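Tips for the simulated table task, from our student club

I write these tips for the new members of the robot club at Vernberg, but maybe other clubs can use them too. Our project this year is a simulated arm that must do small household work on a table. We have no money for a real arm, so everything is on the computer. I was in the team for two seasons, and most of the tips come from mistakes which I made myself.

Start with the table, before the robot

New members always want to move the arm in the first hour. Please wait with this. First load the room and the table alone, let the physics run for 600 steps, and look at what the objects do. If a bowl slides or trembles when no one is touching it, the grasp will never be good. Usually the bowl was placed a little inside the table, and the simulator pushes it out. Lift it by a few millimeters and let it fall down softly.

Cloth is the most difficult. Zinhle Molefe spent the most part of March on cloth and she advises to keep it stiff in the beginning. A soft cloth looks beautiful but it makes each run slow, and small objects sink in it. When your program works with the stiff cloth, make it softer step by step.

Bowls and pots

A round bowl has no good side for a two-finger gripper. If you close the fingers around the whole bowl, it will probably be too wide, so measure the opening of your gripper before you plan anything. What worked for us is to take only the wall: one finger inside, one finger outside, and come straight from above. Stay away from handles until the rim grasp is good.

Check also the collision shape. Many free models of bowls are "filled" for the physics, so your finger stops in the air at the height of the rim and you search for the error in your own code for two evenings. Turn on the display of collision shapes. If the bowl looks like a solid cake, you must split it in smaller convex parts. Our first pot had 1474 triangles and one single collision part, and it behaved like a stone.

Two bowls which stand close together are harder than one. The outside finger needs a place to go down. Turn the wrist so the fingers do not enter at the point where the rims meet — a quarter turn is often enough. You can also push one bowl away first, but then you must look again where both of them are, and beginners forget this.

Use more than one view

From one camera you can believe that the finger is above the rim when it is far behind it. We always use a near view and a view of the whole room. The near view is good for the last few centimeters. The room view shows if the elbow is going somewhere stupid.
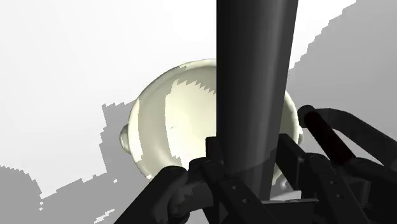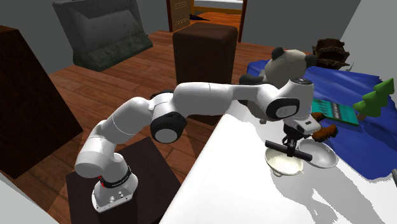 Bowl practice in the simulator, a near view first and then the room with the arm at the table.

If the shadows in your near view have steps like a staircase, the shadow map is too small. For a human this is only ugly. But if you find the bowl by its color, a hard shadow inside can cut it in two pieces for your program. You can raise the shadow resolution, or train with many different lights. We did the second, because our computers are old.

Do not clean the room too much

In the first season we practiced on an empty table and we were very proud. Then at the Fadstead competition the table was full of things, and our arm touched almost all of them. Now we leave toys, books and a cloth on the table from the start. Furniture in the room is also useful. A dark chair in the background can confuse a detector which has only seen gray walls.

Change the places of objects between runs, but save the random seed every time. Write it in the name of the log. Without the seed you can not repeat a bad run, and the bad runs are those from which you learn.

Small habits which save time

Move slowly near objects. We use full speed in free air and 40 percent speed when the fingers are close to the rim. It costs little and the bowls stay where they are.

Stop above the object before going down. We call this the waiting point. Let the arm stand there for half a second, read the position again, then continue.

Do not close the gripper with full force because it is "only simulation". With too much force the bowl jumps out like a wet soap, sometimes through the wall of the room. Begin with a low force and increase it until the bowl can be lifted without slipping.

Test the lift separately from the grasp. Raise 2 cm, hold, and check the height of the bowl. If you only check that the fingers are closed, your program will report success with nothing in the hand. Ours did so for a whole afternoon.

Keep one old version which works, even badly. We put it in a folder with the name Skumeck (it was the name of our first robot) and no one is allowed to change it. On the evening before a deadline you will be thankful for this folder.

For the team

Two persons at one keyboard is good for beginners, one drives and the other one watches the room view. Change places often. Write the units in every file — meters or centimeters, radians or degrees. I don't want to tell how many hours we lost there.

If you have questions, write them below. I read them in the evening.

Comments

Charoen Sukprasert
Thank you for the part with the filled bowl. We had the same with a cup, our finger was standing on nothing. Which tool do you use to split the shape?

Reply from the author
We use the convex decomposition which is included in our simulator. Try first with few parts, too many makes it slow again.

Ayana Lencho
Does the quarter turn of the wrist also work if the bowls are of different height? In our task one is much more flat and the finger hits the higher one.

Areeba Swati
@Ayana for us it was better to take the higher bowl first and put it away. Then the flat one is easy.

Wichai Bunnag
40 percent is still too fast for our arm, we go with less. But the waiting point helped very much, thanks from team Hầu.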